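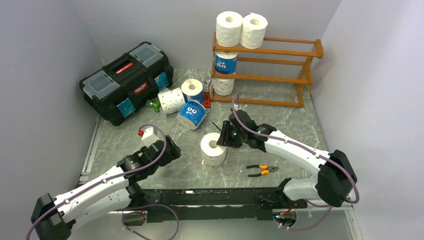 Two arms, a toolbox, a little rack and a lot of toilet paper.

Re: can they do chores yet?

shelfwright
I keep going back and forth on this. Rolls on the rack, pliers in the toolbox, floor clear. My eight-year-old can do that while complaining the whole time, so is it a fair test or a silly one? Posted 2022-04-07 because I want to come back in five years and see how dumb I sound.

Laurier Lemieux
Fair test, I think! Toilet paper is squishy, it rolls away, and half of those are standing up and a couple are on their sides. Every one is a different grab. We had a demo at the Wirnalden shop in January and the arm did fine with hard boxes all morning, then somebody handed it a bag of rags and that was lunch.

gritty_396
Nah. I run a shop floor. What I want is the pliers put away, and with just a gripper on each arm I don't see it going well. Ones with orange and black handles like that, lying flat on the floor? You have to get under them first. I fumble mine and I have thumbs.

Samira Saab
@gritty_396 you could pinch them by one handle and drag though? Doesn't have to be pretty. My dad is 68 and can't bend down much anymore - if a machine took an hour to pick up his living room he'd be thrilled. He isn't in a hurry.

gritty_396
An hour, sure, until it drops something on the dog. And who closes the toolbox? Mine takes two hands and a knee.

shelfwright
OK, the latches I'll give you. I'd still take rolls on a rack as a start. Samira, would your dad put up with two arms that size in the living room?

Samira Saab
He put up with my drum kit. I'll ask him tonight.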